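4.2 Rangement des feutres et du petit matériel de table

Cette section concerne la table de travail seule. Pour le tableau blanc Vadeo, voir 4.3, où l'on apprend notamment qu'il n'aime pas l'alcool à brûler.

1. Dégagez le plateau. Les dossiers « provisoirement posés là » en avril comptent aussi.
2. Essuyez la surface au chiffon sec.
3. Rassemblez les feutres effaçables et posez-les à plat, jamais debout sur la pointe.

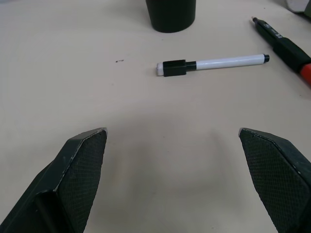 Fig. 7 – Feutre effaçable blanc, couché sur le plateau.

Note : un feutre rangé pointe en l'air pendant tout un week-end écrit le lundi comme un feutre vide. Avant de commander une boîte de remplacement (réf. Gullorico 210), laissez-le une nuit à l'horizontale et réessayez.

4. Placez le bac en tôle au centre de la table. Ses deux bords relevés retiennent les feutres sur les côtés ; les extrémités, elles, font confiance à l'utilisateur.
5. Réservez le gobelet noir aux règles et aux crayons.
6. Écartez les câbles de la zone d'écriture.
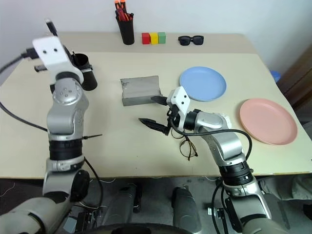

7. Déposez les feutres dans le bac, parallèlement aux bords, tous dans le même sens. Deux couches au maximum : à la troisième, ils roulent, et de préférence sous l'armoire.

Attention : ne soulevez pas le bac plein par un seul côté. Les arêtes de la tôle sont franches et les feutres prennent la tangente.

Pièces manquantes : adressez-vous à Junhao Pan, poste 59, sauf le vendredi après-midi. Le couvercle Avram proposé en option ne s'adapte pas à ce bac, malgré ce qu'affirme son emballage.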